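Ticket 1893: left gripper loses tracking on heavy objects
Opened by: Tamás Hegyi
Status: waiting on reporter

Hi all, picking this one up again because I finally got a whole afternoon with both sets of hand-held grippers. Quick recap for Bianka: the old Arlow pair holds its pose fine on cups and boxes, but as soon as I do a two-handed lift with something big and shiny, the left one jumps in the log. Always the left! I swapped the cables, swapped the USB ports, rebooted everything twice (sorry, Gergely) and got the same jump.

So I moved on to the Zirton pair with the same head camera and the same software build, and went straight for the toilet bowl. It's the nastiest thing we have, glossy all over and no good place to grab it, so you really need both hands. 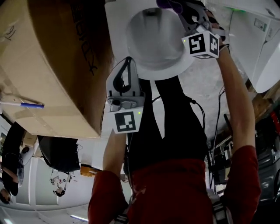 I did 22 lifts per pair. With the Zirton I got 4 jumps, with the Arlow I lost count of my own patience and had to get the number from the log, and it was 103, several per lift. Both green lights stayed on the whole time in both runs, so I don't think power is the problem.

What I tried after that:
Cleaned the marker faces on the Arlow. No change.
Turned exposure down one step. A bit better, maybe.
Put the Arlow's left cube on the right gripper. The jump moved to the right hand!!

That last one makes me think the cube itself is bad, maybe printed a hair too small. Anikó, could you measure it against the spare before we order anything? I've left it on your desk with tape on it.

Tamás

Reply from Anikó Magyar, 4:10 pm
Got it, will put the calipers on it tomorrow morning. Please don't recalibrate until then.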